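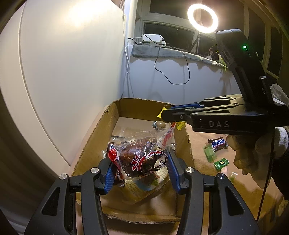
Do people read the date on a snack package before they throw it out? Most of the students we asked look at it, but fewer than we expected could say what the words in front of the date mean.

What the Date Says: Snack Storage and Food Waste in Student Housing
7/13/21 - by Ewurabena Ackah and Agnese Grigaitė
5 min read

Our project for Applied Consumer Studies looked at how students in Minidora Hall store packaged snacks and how they decide when something is too old to eat. Adwoa Wumbei wrote the survey and Lovely Panganiban ran the kitchen interviews. Our instructor, Augustina Sowah, asked us to keep to dry and shelf-stable foods, so milk, fresh meat and leftovers are left out.

We got 79 completed surveys and did 16 interviews. The survey had two parts. The first part asked where people keep their snacks, how often they shop and what they threw out in the past week. The second part gave three phrases, "best by," "use by" and "sell by," and asked people to explain each one in their own words. We did not give them choices to pick from. In a test run with our own class, people given choices guessed well enough to hide what they didn't know.

"Best by" was the phrase people knew best. They said it was about quality, or that the food might go stale. "Sell by" caused the most trouble. Many wrote that food is unsafe after that day, when it is mostly there to help the store manage its stock. "Use by" was taken as a safety limit by nearly everyone, though on many shelf-stable foods it is also the maker's guess about quality.

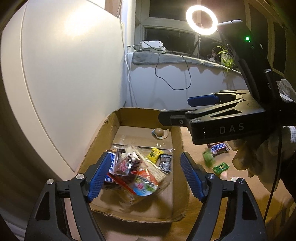

Storage turned out to matter more in the interviews than it did in the survey. Each resident gets one cabinet shelf, and the shelves are deep, so older food ends up at the back. Several people had given up on the shelf and kept snacks in their rooms. A low, open cardboard box on a tabletop was a common answer, and the people who used one told Lovely they threw out less. They could see what they had. One resident had cut down the box her Mimavard order came in and kept it next to her desk lamp, which is warm, and we did wonder about the chocolate.

We also asked about opened packages. Crackers, chips and dried fruit all go soft or hard once air gets in, and a printed date does not cover that. Most people fold the top over. A few use clips, and one used a hair tie. We had planned a small test of clips against folding, but the term ended first. Agnese would like to pick it up in September if the kitchen is free.

There are limits to what we can say. Everyone we surveyed lives in the same building, which has 1063 residents, and people who answer a survey on food waste probably care about it more than average. What people threw out was self-reported. We asked for a kitchen trash check and were told it would need separate approval - we ran out of time to get it.

We have two suggestions for the housing office. The first is a plain sign inside each cabinet door explaining the three phrases in one line each. The second is a shared shelf for unopened food that people don't want, cleared out at the end of each month. Tanasarn House next door has had one for 2 years and the residents we spoke to there liked it, apart from the smell of somebody's dried fish.

The full survey questions are in Appendix A and the interview notes are with Adwoa.

Applied Consumer Studies Student Projects | Contact the course office | Back to top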